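Home | Jobs | Volunteer | Calendar | Contact

Wanted: people who eat lunch away from home

Last updated: January 29, 2019

The Firholm Lunch Habits Study is looking for adults who buy a meal out at least 3 times a week. We want to know what people order at midday, what they drink with it and how long they sit before going back to work.

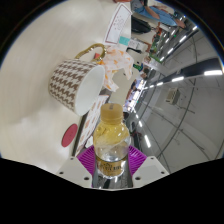
You do not need to change what you eat. You will keep a short paper diary for 16 days and hand it in at our office on the second floor of the Maglaya building. Some 300 people took part in the first round, and most of them spent a few minutes a day on it.

You can take part if you are 18 or older, work or study in Firholm, and are not on a diet set by a doctor. Shift workers are welcome – we had too few of them last time.
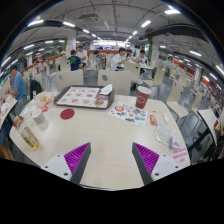 Each person who turns in a full diary gets $39, paid by check in June. Diaries with more than two blank days are not paid. Please write down drinks as well as food, even water, and note the price if you still have the receipt.

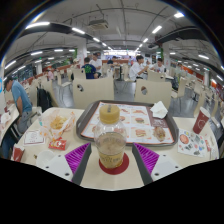
Do refills count as a second drink? Farov asked this at the sign-up table and was told yes, one line for each.

Names do not go on the diary pages. The pages are kept in a locked cabinet and shredded when the study ends.
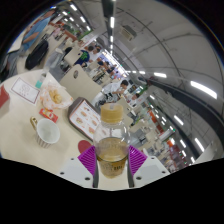 How to sign up

Pick up a form at the front desk or ask for one by phone. Leave a number where we can reach you in the evening.

Comments

fesinov: Can two people from the same office join?

Study office: Yes, but fill out separate diaries.

packedlunch2: I only buy lunch twice a week. Too bad, I would have done it.

R.T.: Is there parking at Maglaya?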